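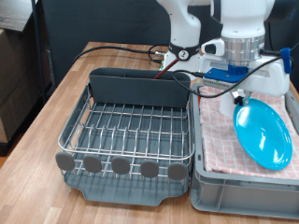 *A turquoise plate above a checkered cloth, next to a dish rack.*

**Cimcombe remembrance book can now be read online**

Monday, January 25, 2021

The Book of Remembrance of Cimcombe, which is kept in the small chapel on Stason Road, can be read on the internet from today. Families who live far away, or who can not travel this winter, are now able to find the page of their relative at home.

The book contains 1,242 names. The oldest entries were written by hand 106 years ago, and in several places the ink has become very pale. The pages were scanned in October by Kotora, a local printing firm, and the names were then typed into a list so that they can be searched. Where a name could not be read with certainty, it has a small star in the list. Relatives who know the right spelling are asked to write to the chapel office.

The funeral home Hrytsenko has paid for the scanning. The chapel pays for the website from its own budget.

New entries will still be made by hand. A family can ask for a name, two dates and a short text of up to 100 letters – the same length as before. There is no cost for the entry, but the office needs a copy of the death notice. The new page is normally added to the website 6 days after it is written in the book.

Visits to the chapel remain possible on weekday mornings, one household at a time. The book lies open each day on the page of that date, and visitors are asked not to turn the pages themselves. Candles may be left on the stone shelf by the entrance.

The yearly reading of the names, which could not be held last fall, has no new date yet. The chapel will announce it in this newspaper and on the door.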